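Packing the Snack Bags: What I Did for My Summer Project
Lallstead Summer Course, July 2021

3. How the packing went

So by the end of June I had my topic (gift bags, and why the chips always come out crushed) and I had 60 paper bags sitting in my bedroom, which my mom was not thrilled about. Our class was making them up for the exchange group from Nededton, and I figured if I had to pack that many bags anyway I might as well get a project out of it!

I started with the order everyone uses, meaning whatever is closest to your hand goes in first. Terrible. The chip bags are full of air, so they take up half the space, and then something hard lands on top and you hear that sad little crunch. After that I tried standing the chips up along one side of the bag and building the rest next to them. Much better, but only if the bag itself is opened all the way down to the bottom. Paper bags love to keep their folds, and if you skip the step where you stick your whole arm in and push the corners out, nothing sits right.

I liked the bags themselves a lot, with the flowers and the cheerful lettering, and I wanted the printed side to still look nice at the end. Overstuff one and the front bulges and you can't read it.

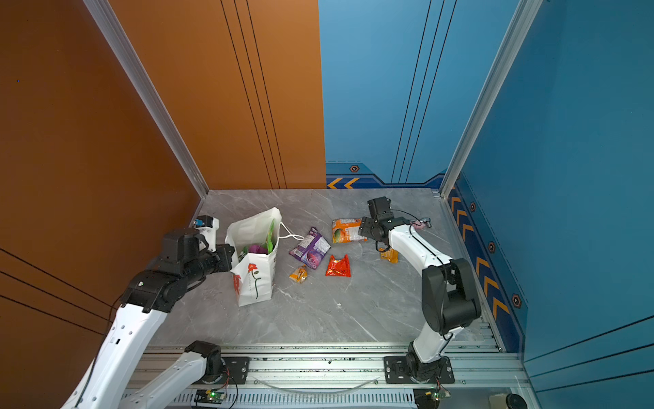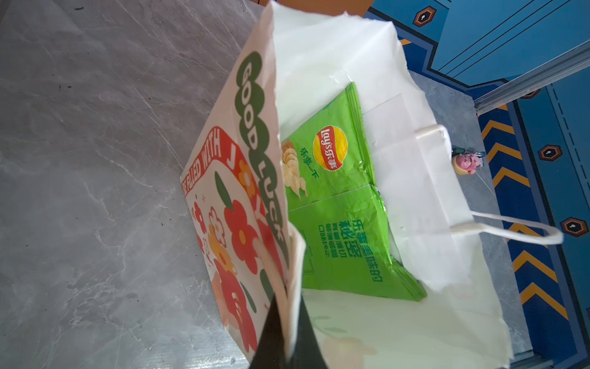

Gijs Van Wijk read my draft and wrote in the margin that I was worrying too much about chips and not enough about handles. His view is that a bag with all the heavy stuff on one side hangs crooked the minute you pick it up, and then everything slides into the corner anyway, so why bother with a careful order? Fair point. I went back and repacked 3 bags with the heavy things in the middle and carried them up and down our stairs. They did hang straighter, although one of the chip bags slid over and ended up lying flat.

4. Things I would change

I would weigh everything before starting. My heaviest bag came to 1164 grams and my lightest was way under that, and I only found out because I borrowed the kitchen scale on the last day. I would also write down the order for each bag while packing it, because my notes from the first afternoon just say "same as before" a lot.

Still to do: the table of weights, and asking Hendriks if we can keep the leftover bags.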